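Re: [cell-practice] Loose items inside the enclosure

Teodoro Ortuño wrote on 13th September:
> Our draft at Jandham says nothing may be stored inside
> the cell. Does that cover baskets on the posts? Quintana
> allows them, and I'd like one rule for both sites.

Hi Teodoro, and hello to everyone who has joined since the Drulberg meeting (so good to see new names here!). I've been chewing on your question all weekend, and I think your draft is close.
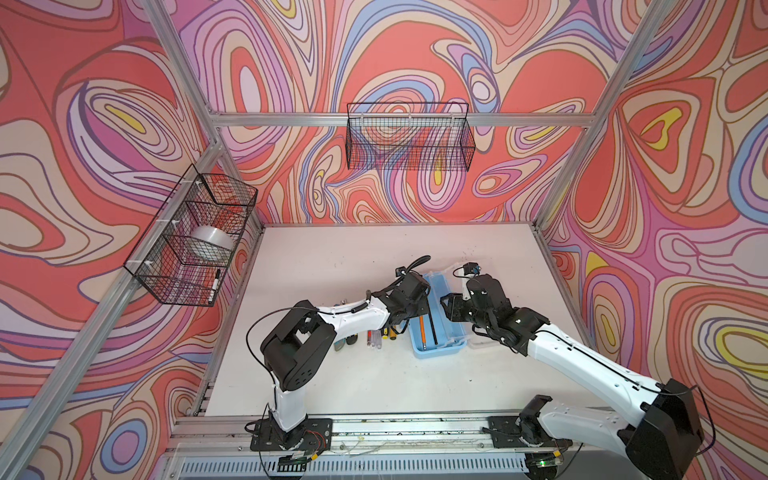 My own feeling is that the rule should talk about reach and leave the word "storage" out of it, as people will argue over that word until November. At Prilside we ask that anything not part of the task be kept clear of both arms through their whole travel, and written on the setup sheet. So the tape and the marker in the left-hand basket would each need a line on the sheet, and the screwdrivers on the table would be listed as task items.

We also recheck the basket clips every 1,000 cycles, which I'd gladly see go into section 9. Would Quintana live with that, do you think?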